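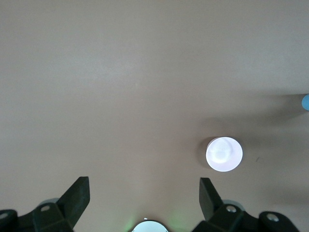
I finally got around to Plelloda, which has been sitting in my queue since December, glaring at me. It runs 110 minutes and I was on board for most of them, if you count the stretch where I was also folding towels.

The setup: a piano tuner named Collado comes home to the mountain village where he grew up and finds that he can hear what people are about to say, 19 seconds before they say it. You'd expect him to get rich. He mostly gets out of dinner invitations.

Rosalía Vidal wrote and directed, and she has a good ear for small-town talk. The scenes in the bakery are the best thing here, with everybody lying about the weather and poor Collado wincing ahead of schedule. The romance with the veterinarian is sweet, though it's hard to build suspense around a first kiss when one party has already heard the speech leading up to it.

Then the last 40 minutes arrive and so does Indora, an evil research company with a helicopter. All 200 villagers turn out to block the road with sheep. I have nothing against sheep. I did feel I had seen them do this before, in better movies.

The music swells whenever anyone looks at a hill. There are a lot of hills.

It's on Flinex, filed under Thrillers for some reason. My mother loved it and wants to know if there's a second one.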